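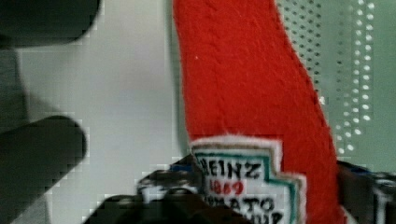 Wrist camera view, felt ketchup bottle at the gripper.

Call for participants: teleoperation sessions, Kenar arm
Garkham shared workshop, back bench

The Kenar arm is a member build, started in January. The gripper and the wrist camera mount are now in their final form, and we need people other than the builders to drive it. We are looking for eight operators.

The work
You drive the arm by hand controller and pick up soft objects, mostly felt and plush, and set them down in a marked area. Each session is 40 pick attempts. Failed picks are kept and logged the same way as good ones – do not restart the count. Sessions run on Sunday, morning or afternoon.

Requirements
- Age 18 or over.
- Able to sit at a bench and use both hands for the length of a session.
- Normal or corrected vision. Operators work from the wrist view only.
- No robot experience needed. People who have already driven the Toma arm should say so, as the axis mapping is different.

Useful but not required: soldering, Python, patience with loose cable connectors.

Terms
Unpaid. Operators get bench time in exchange, one hour per completed session. Session logs and wrist video are shared with the other builders on the Nostar list. No faces or voices are recorded.

To apply
Write to Maya Zoubi at the workshop desk with your name and preferred slot. Questions about the gripper or the controller go to Corina Ardeleanu, locker 113.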